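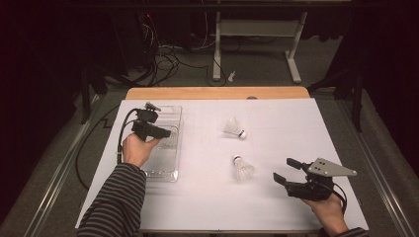

Dayton, March 19, 2022

by Lorna Menzies

A few of you wrote in after my last page asking what I do all day now that the sorting line at Wurkia has gone over to machines. Well, I still sort things! I just do it with a black gripper in each hand, and the robot learns from how I move. Shuttlecock into the tray, shuttlecock into the tray, then tip them out and go again. I used to pack sporting goods at the long bench (eleven years of it, mostly rackets), so I suppose I came in with a head start on the shuttlecocks.

It has changed the job more than I expected. Packing was a whole-body thing and I went home with sore feet. Teaching is all wrists and attention, and I go home wanting to stare at a wall. The pay is a little better, the talk at the bench is a lot quieter, and I do miss the radio, which we turned off when the morning crew found they were working to the beat. Two of the old packers moved over with me and one went to shipping. We still eat lunch together.

Anyway, this is supposed to be a tips page, so have some tips. Most of them work just as well at a garage workbench or a kitchen counter.

Set the tray down before anything else. I put mine on the left and the loose pieces in the middle, and I leave it that way for the whole session. If you're sorting screws or buttons or dried beans at home, try it. Your hands stop hunting.

Use a white board under small work. Ours sits right on top of the table and has faint grid lines on it, and those lines are a blessing when you want to put something back about where it was. At home I use an old shelf that I ruled off in pencil. Wipe it with a barely damp cloth, or there goes your pencil.

Pick up a shuttlecock by the cork end. Squeeze the skirt and you'll bend it, and a bent one never sits right again. Same goes for anything with a soft side and a hard side: paper flowers, muffin cases with the muffin still in, those little cocktail umbrellas my sister hoards.

Mind your cables. Mine curl down past my hands, and for the first week I snagged them on everything. Now I give them one good loop of slack before I start and check them again after coffee. I do the same with the iron and the glue gun.

Wear close cuffs. I like a snug knit sleeve, stripes if I can get them. Anything floppy drags across the board and takes your pieces along for the ride.

Go slower than you think you need to. When we started on the Hudex program in September I was flying through it, proud as anything, and they threw out my first 100 tries for being too jerky. The next 500 were fine! I count under my breath on the way down, one-two, and let go on three. It's also how I finally learned to get eggs into boiling water without cracking them.

Shake your hands out between batches, even if you feel silly. Lay the tool down all the way first.

Next time I'll get to the drawer dividers I promised, and the business with the vinegar.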